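Search this manual

Wallden Hand-Held Gripper Station
Operator and Maintenance Guide
Section 6: Finger Pads, Jaw Alignment and Station Check

6.1 Scope

This section covers the fitting of finger pads, the alignment of the jaws and the check of the complete two-gripper station. It applies to the left and right grippers supplied with the Pleson jaw set. The cleaning of lenses is covered in Section 5. Replacement of the trigger spring is a service task and shall be carried out only by personnel trained under the Kazmi service program.

Allow one uninterrupted work period for the procedure. If the work is stopped between steps 4 and 9, begin again at step 1.

6.2 Before You Begin

The following items are required:

Hex driver from the station kit
Two pad brackets per gripper
Lint-free cloth
One glass test jar, clean and without its lid
Setting gauge, part no. 803

CAUTION: Disconnect the gripper cable before loosening any screw on a finger. The jaws can close without warning while the cable is connected.

CAUTION: Inspect the test jar for chips and cracks before each use. Discard a damaged jar. Do not repair it with tape or adhesive.

6.3 Fitting the Pad Brackets

1. Open the jaws fully and set the gripper down with the fingers facing away from you.
2. Wipe the inner side of each finger with the cloth.
3. Examine the threaded insert near the tip. If the insert turns in its hole, remove the finger from service.
4. Place the bracket against the inner side of the finger and start the screw by hand.
5. Tighten the screw until the bracket no longer shifts under thumb pressure. Do not overtighten. Printed brackets may split along the layers.
6. Repeat steps 3 to 5 for the opposite finger.
7. Reconnect the cable and close the jaws slowly on the test jar. Both pads should meet the glass below the shoulder, one on each side.

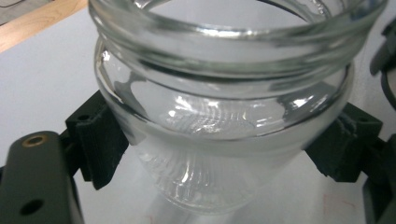 Figure 6-1. Pad contact on the glass test jar, viewed from the gripper.

8. If one pad touches before the other, open the jaws, loosen the bracket on the early side and reset it with the gauge.
9. Close the jaws on the jar again and confirm that the contact is even.

NOTE: Reflections in clear glass can make a gap difficult to judge. Slide a strip of paper between each pad and the jar. The paper should be held equally on both sides.

6.4 Station Check

Perform the station check after any change of pads and at the start of work each Monday. The operator wears both grippers for this check, and both must be connected.

1. Clear the work board of tools and loose screws.
2. Place one metal canister on the board, to the left of center.
3. Take up the left gripper and bring its jaws to the side of the canister. Hold the right gripper low over the board with its jaws open.
4. Confirm that each cable trails back toward the arm and does not cross the board.
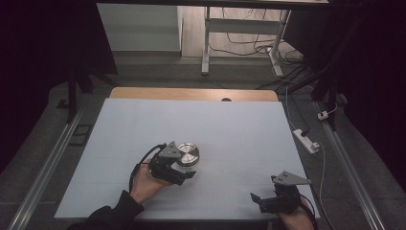

5. Close the left jaws on the canister, lift it clear of the board and hold it for a slow count of five.
6. Return the canister to the board and open the jaws.
7. Repeat steps 5 and 6 with the right gripper.
8. Enter the result in the station log. A canister that slips or rotates in the jaws is recorded as a failure, and the gripper concerned returns to step 1 of 6.3.

CAUTION: Keep extension leads and power strips outside the standing area. Route them before the grippers are taken up.

6.5 Jaw Travel

Jaw travel is checked with nothing between the fingers. Hold the gripper over a plain, light-colored surface and release the trigger completely. The fingers should come to rest facing each other, with the jaws fully apart. Squeeze and release the trigger several times and watch for a finger that lags or stops short.

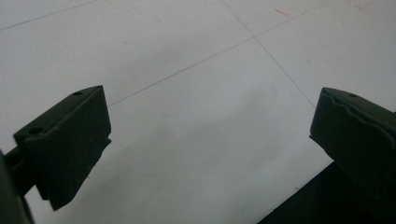 A finger that stops short usually indicates dirt in the slide. Clean the slide with a dry brush and repeat the check. Do not apply oil. If the fault remains, tag the gripper and report it to the Grullport service desk, quoting the code below.

Code 196: one finger stops before full travel
Code 200: both fingers stop before full travel
Code 700: finger loose on its mounting

Grippers tagged with code 700 shall not be used until they have been examined by a service technician.

6.6 Records

The completed log sheet is kept with the station. Requests for changes to this section should be addressed to Ebbe Lundgren, Technical Documentation. Questions on the service codes should be addressed to Boris Nedeljković, Field Service.

Continue to Section 7: Storage and Transport

This site uses cookies to remember your language and manual version. Accept | Manage settings

© Wallden. All rights reserved. Contact | Terms of use | Back to top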